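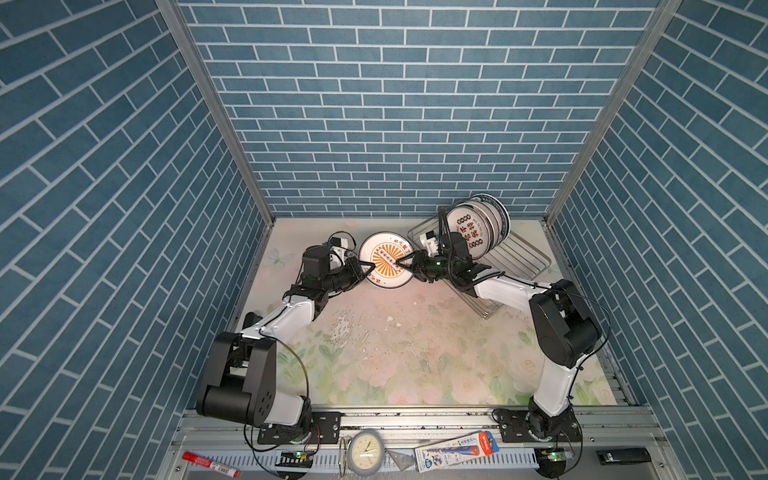
Plates have taken up more of my September than I planned. I gave away most of the white ones in March, the big set from Candham that came with the apartment, and since then I've been picking up odd ones where I find them. Now they all have to fit in one wire rack, and I have opinions about wire racks.

The one I used before was a Fodia. It had a plastic tray underneath that collected gray water and had to be scrubbed every week. Plain wire with nothing under it suits me better. I put a towel down if the plates are dripping and wash the towel with the others.

My order is plates first, standing up, all facing the same way. Bowls go on a separate towel. If I put bowls in with the plates they slide down and everything leans. Yolanda Pettigrew, my neighbor, stacks hers flat on the counter and says they dry fine. Mine don't. There's always a ring of water under the rim in the morning. 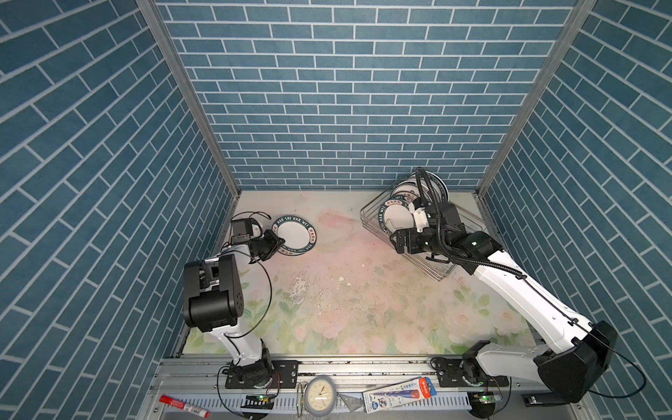
The green-rimmed ones with HAO SHI HAO WEI around the edge are my favorites to eat from. They're plain in the middle, so you can see your food. The sunburst plate is busier and I use it for fruit or toast. I like the lettering on all of them. I don't care that they don't match, though Ignacio keeps offering me a full set of 11 from his mother's basement. I don't know what happened to the twelfth.

I hold a plate by the edge when I put it in the rack and let it down until it touches the wire. Dropping it in is how I chipped two last winter. After supper it's a quick job, and I leave everything standing until breakfast.

The blue brick wallpaper wipes down with a damp cloth, if anyone is wondering. The white lines show splashes first. The floral surface is harder to keep nice. It's pale, and every speck shows up. I've tried dish soap and baking soda and haven't settled on either.

Next I need to find somewhere to put the mugs.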